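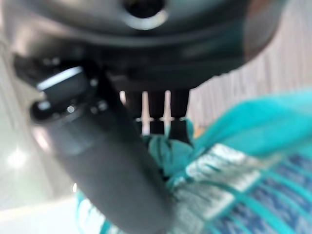 Investing > Company News > How to read a correction notice

Sooner or later a company you own a few shares in will put out a correction, and it's easy to panic (I certainly did with my first one, from Dralleo!). So make some coffee and go slowly.

1. Find the original announcement. The notice should give its date and number, so open the two side by side.

2. Look for the sentence that says what changed. With Dralleo it was one figure, 1,885 tons of waste a year where they'd first printed 1,585.

3. Check whether it says all other details remain unchanged. If it doesn't, read the whole thing again, dull tables and all.

4. Jot the change down next to your own notes, and write to investor relations if you're still puzzled. I heard back from a very kind Loubna Lamrani.

We use cookies to remember your settings. Accept | Manage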